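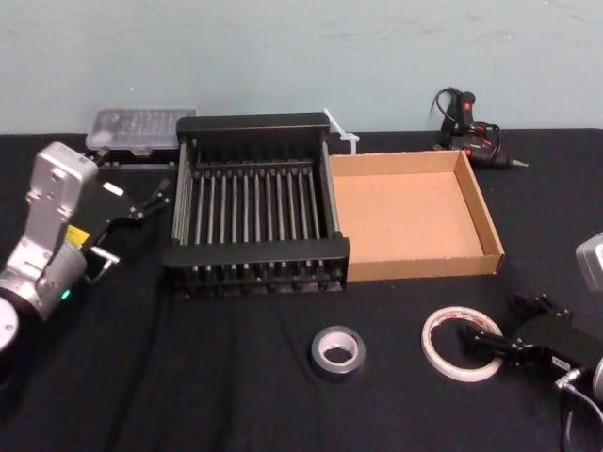 ## News module shows old posts first on a minisite

**Nerea Carrasco**

I look after the website for Dakwood, a small music school, and we built it with Osden. We have the main site and two minisites, one for the youth orchestra and one for adult classes. All three have a News module on the front page.

On the main site the newest post is at the top, as it should be. On the youth orchestra minisite the module starts with posts from last August and you have to click through several pages to reach anything current. The adult classes minisite is fine.

What I have tried so far:

- Removed the module and inserted it again
- Changed "Posts per page" from 7 to 40 and back
- Cleared my browser cache and looked at it on a second computer
- Unpublished one of the old posts (it went away, and the next oldest took its place)

I don't see a sort setting anywhere in the module window. The theme is Vahidi, if that makes a difference. There are 203 posts in the youth orchestra section, most of them moved over from our old site by the previous webmaster. I'm an editor on the minisites and an admin on the main site.

Is the order something I can change, or do I need to re-enter the posts?

---

**Hooman Akbari**

Try another theme. I had trouble with Vahidi and the news list last year and switched to Dasa, and it was fine after that. You can switch back if you don't like it, but write down your header settings first. Mine were lost.

---

**Nima Nikzad**

You don't need to re-enter anything, and I would leave the theme alone for now. The theme controls how the list looks. The order comes from the section.

The sort setting was taken out of the module window a while back and put under the section settings, which is why you can't find it. To get to it:

1. Log in and go to the minisite, not the main site. The name of the minisite should show in the top bar.
2. Open **Content**, then **Sections**, and click the gear next to News.
3. On the **Display** tab, look for **Order posts by**. The choices are Publish date, Date created, Title and Manual.
4. Choose **Publish date** and set the direction to **Newest first**.
5. Click **Save section**. The Save button at the top of the page only saves the page layout, so use the one at the bottom of the tab.
6. Go back to the front page and reload.

My guess is that yours is set to Manual. When posts are imported, the section is switched to Manual so it keeps the order of the import file, and it stays that way until somebody changes it. New posts go to the end of a Manual list, and that matches what you are seeing.

Two things to watch for. As an editor you may see the Display tab grayed out. Being an admin on the main site doesn't carry over to minisites, so you would have to add yourself under **People** on that minisite with the Admin role. Log out and in again afterward or the tab will stay gray.

The other is the publish dates on the imported posts. If the import file had no date column, every imported post gets the day of the import as its publish date. They will then sort as one block, in no useful order, below your newer posts. You can fix dates in bulk from the post list — check the boxes, then **Edit selected** — but that gives them all the same date. For separate dates you have to open each post. I would only bother with the ones people still read.

Also, large sections are slow to re-sort. Ours has over 450 posts and the front page kept the old order for several minutes after I saved.

---

**Nerea Carrasco**

It was on Manual. The tab was gray for me at first, so I added myself as an admin on the minisite and logged in again, then changed it to Publish date. The order is right now. The imported posts do all have the same date, but they are on the later pages and I can live with that.

Hooman, thank you too, I'm going to stay with Vahidi.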